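Parirden two-arm build: your questions, answered

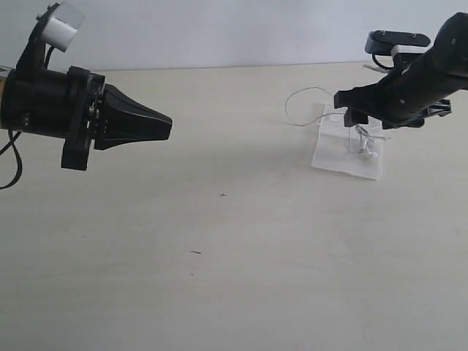

Both arms at the bench, with the earphones on their white sheet.

Since I put the first build notes up in September I've had a lovely pile of messages, and plenty of you are asking the same things, so I've gathered the answers in one spot. Grab a cuppa!

Where do you build it?
At the Clakberg shared workshop, on the pale table against the back wall. I do the wiring and the fiddly code at home in the evenings, usually after the kids are down, and then bring the laptop in.

Why earphones, of all things?
They're a proper nuisance, that's why. Blocks are easy once your arm is calibrated, but a thin cable flops wherever it likes, and I wanted a job that would show up my sloppy work. So far we've logged 141 tries, and the first 26 were so badly set up that I've left them out of my notes.

What's the white sheet for?
It marks the pickup spot. I started out with a tape outline and got sick of peeling it off (the workshop likes its tables left clean, fair enough).

Do I need two arms?
No, and please don't buy a second one on my account! Get one going nicely first. I ran a single arm all winter and learned heaps from it.

Did you design the brackets yourself?
Mostly. The early ones were adapted from drawings Oldřich Tichý shared on the Dindia forum, and he was very patient with my questions about screw lengths. I've changed the hole spacing a fair bit, so check yours before you print a whole set.

How fast do you run them?
Slowly. My controller lets you set speed on a scale up to 100, and I leave it at 2 whenever I'm trying a new routine, with one hand near the stop button.

Can I have the files?
Yes, they're in the Dağdelen folder on the downloads page. If something's missing, send me a note and I'll dig it out.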